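Bench Technician, Two-Arm Cell (part-time)
Clondusance, Drerkwood site
Posted 03/02/2023
Job number 1174

We need a technician to look after one two-arm table cell in Room 218. The post is 20 hours a week, mornings preferred. You will report to the Trokard project lead.

The cell is two black arms on a metal rail frame, mounted to a wood-top work table. Items for the sorting runs, such as the toy blocks and the big red foam-like die, are kept on the table between the arms. Most of your time goes to cables, clamps and grippers.

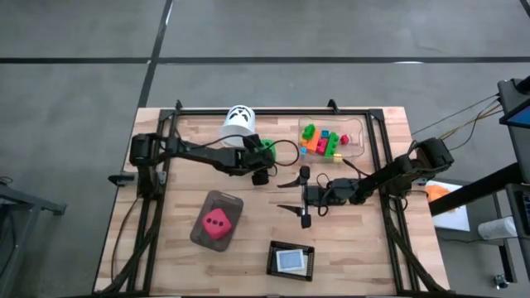 What you will do

Check the frame bolts and table clamps before the first run.
Look over the cables at both wrists and reroute any that rub or snag.
Clean the gripper fingers and replace them when worn.
Re-zero both arms after any part is changed.
Reset the bins and trays to the layout sheet.
Write up faults in the Amin log the same day.

What we ask for

At least 2 years of bench work with motors, wiring or small machines. You should be able to read a wiring diagram and use a torque wrench. Experience with robot arms helps but is not required. We train on the lockout procedure in the first week.

To apply

Send a resume and a short note on a machine you have kept running to the Clondusance hiring desk. Put the job number in the subject line.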